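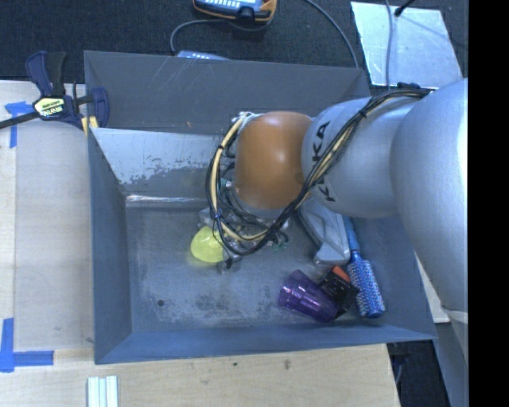

How early should we start planning the budget for a picking cell?

Start a full budget year ahead if you can. Quotes go stale, and the arm is only one line on the sheet -- grippers, cabling, guarding and training all need their own.

What do people forget to cost?

Small stuff! Cable ties, clamps, spare fingertips, a decent metal bin, things to practise picking. At Flisholm we put 10 per cent of the total aside for it and spent the lot by November.

Should we buy one gripper or several?

Buy one, learn its moods, then go back for a second. Efraín Carhuamaca keeps our loan list and will happily talk grippers all afternoon.

Do we need mixed objects for trials?

Yes, and it's the fun part. A hairbrush and a plastic tumbler ask very different things of a gripper. We allow 400 kronor for a box of household bits.

Can we see your costing sheet?

Of course. Ask Ingvild Björklund for sheet 3821 -- it has 20 lines, and you're welcome to add your own.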